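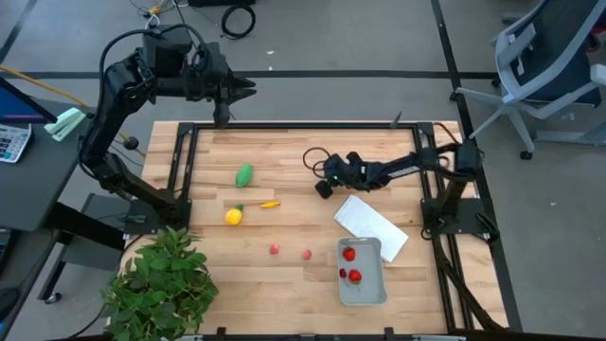 The two-arm bench set, with small produce on the worktop and a shallow tray at the right.

Clinow two-arm bench kit: worth it for sorting small produce?

Posted by packhouse_bench, June 6, 2018

We are a small soft fruit business and we are thinking of buying the Clinow two-arm bench kit from a reseller called Prallano. The price is £3489 with both arms, both grippers, the black rail frame and the control software. The worktop is extra, but any solid top will do as long as the rails can be bolted down.

The job would be picking small items off the bench and putting them in a shallow tray. Strawberries and cherries mostly, with a few vegetables for a mixed box we do in the autumn. Nothing is heavy. What I want to know is whether the standard two-finger gripper marks soft fruit, and how much setting up there is before it does anything useful. The brochure says "ready in an afternoon" and I would like to hear from someone who has done it. I have also looked at a single-arm set from Kaufmann, which costs less but comes with no frame.

Our bench is against a desk on one side, so space is a question too.

Posted by oldmillworkshop

We have had the Clinow set since February. It took us four days to get going, so ignore the afternoon. Bolting the frame down was quick. Most of the time went on cables and on teaching the two arms to keep out of each other's way. The software lets you draw a no-go area for each arm, but it starts with none set, and the arms will knock into each other if you run the demo program without doing that first.

On marking: yes, the standard fingers will bruise a ripe strawberry if the grip force is left at the factory setting. Turn it down to the lowest step and try again. We bought soft finger covers from Ronari, which push on over the ends, and they solved most of it. A pack of four covers is enough for both grippers. They wear at the tips and want changing every couple of months if you run daily.

Cherries are harder. Picking up by the stem is hit and miss. We go for the fruit itself and come in from directly overhead. Small round things also roll when a finger touches them early, so a thin mat under them helps.

For trays, use one with low sides and fix it in place. Ours used to creep across the wood a little each time a gripper touched the edge, and after twenty minutes everything was being put down in the wrong spot. Two strips of double-sided tape were enough.

As to space, allow for the elbows. They swing out further than the drawing in the manual suggests, and you will want to get behind the bench to reach the cables. I would move the desk if you can.

Posted by gt_fenland

Got the Kaufmann. Cheaper but slow, and you end up making your own frame. Wouldn't buy again.

Posted by line4fitter

I agree with most of what oldmillworkshop says, but I would look hard at the numbers before paying for two arms. At our place the second arm stood idle for much of the day because the sorting was all going into one tray. It only earned its keep when we put a tray on each side.

Speed is modest. We got roughly 14 pieces a minute with both arms going and the grip force turned down — a person is quicker than that. If you are short of staff for a dull job it may still suit you. Ask Prallano whether they will let you send in a box of your own fruit for a trial run. They did it for us and only charged the carriage.

Also check the warranty. Ours covered the arms but left out the gripper fingers and the cables, and a cable was the first thing to go.

Last updated: three replies, thread open

Contact the moderators | Copyright the site and its contributors | Back to top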